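About Grerkemham Para Table Tennis

Who we are

Grerkemham Para Table Tennis is a club for players with physical and intellectual impairments, and for anyone who wants to train alongside them. Our doors opened with 4 tables in a borrowed school gym and a box of secondhand paddles that Gyula Dobos had been keeping in his garage for years. We now have 55 members, a hall of our own on the Illham side of town, and a junior group that gets louder every season!

Players come to us in wheelchairs, on crutches, with prosthetic limbs, with cerebral palsy, or with no impairment at all. Some of them want a classification and a place at national ranking events. Others want a good hard rally after work and a cup of coffee, and we love having both in the same hall.

How we train

Head coach Benedek Magyar runs the standing and seated squads together for the first half hour, then splits them up for serve and receive work. He played league table tennis for 22 years before he took up coaching, and he still can't resist joining the last drill of the evening (bring your best backhand).

Attila Bíró looks after the juniors. His group starts at 5 p.m. with footwork or chair skills, moves on to multiball, and nearly always ends with a round-the-table game that runs over time. Parents are welcome to play too – most of them end up buying a paddle.

Competitions

Every January we host the Rama Open, a team event for clubs from across the region. The last one drew so many entries that we had to put two tables in the lobby. Henk Koster does the draw and trains our umpires, and he is always happy to hear from people who would like to learn the rules for wheelchair play. 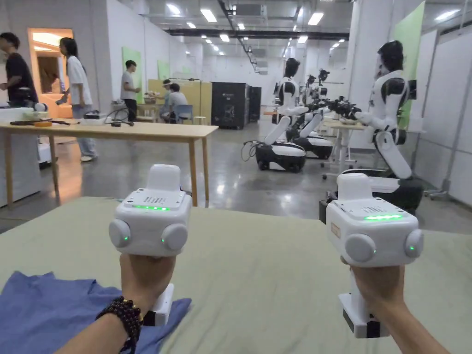 Two hands, two white controllers, and a green light on the left one.

Our hall

The Majumder Hall has level access from the parking lot, wide doors, two accessible changing rooms and a non-slip floor. Lajos Farkas and our members raised $1,259 for the new barriers and scoreboards, mostly by selling soup at home matches, and the soup has stayed on the menu ever since.

Come and play

Your first three sessions are free, and we have paddles, grip straps and sports chairs to lend. Email the club or drop in before a session and ask for Benedek. If you need help getting in from your car, let us know when you're coming and one of us will meet you at the entrance.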